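Ladero grip fault

The Ladero grip fault was a recurring failure in the Ladero tabletop manipulation system, a two-arm setup sold by Plilness for handling household objects. The arms let go of items they were reporting as securely held. The company called the problem "premature release" and declared it fixed in November 2020. Whether it was fixed is disputed.

Background
Plilness advertised Ladero as safe to use near people and open liquids. The claim rested on a run of 2000 grasps at the firm's own site in Andham. The objects were mostly boxes and foam blocks, and the log of failed attempts has not been released.

Fault
Early users reported drops within weeks of delivery. Serena Serra, an engineer at the testing firm Cirillo, repeated 300 grasps using glazed and clear plastic objects and recorded 76 unplanned releases. In 2 of them the status light stayed green after the object had fallen. Serra traced the fault to the controller, which treated motor current as proof of contact. Plilness blamed worn finger pads but did not explain why new pads gave similar results.

Kitchen tasks

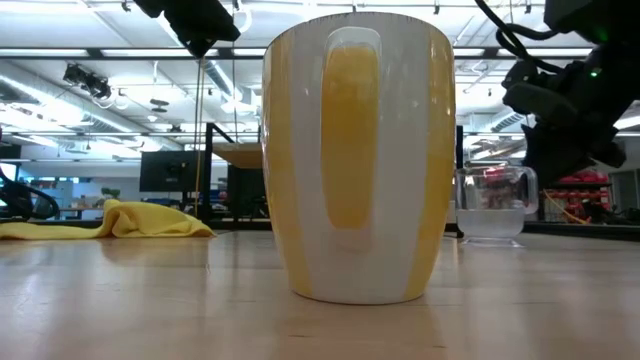

Plilness answered with a software update and a set of kitchen trials, which critics considered too gentle to settle the matter. Rebecca Lo Presti, who reviewed the trials for a trade newsletter, objected to how little they asked of the gripper. A mug standing upright with its handle pointing straight forward is an easy target, she wrote, and a clear measuring cup with liquid only in its lower part says little about a full one. She also asked for results with the mug on its side, which were not supplied.

Status
An advisory dated December 18, 2020 told users to keep hot liquids off the table. It has not been withdrawn, although the product page still describes the fault as resolved.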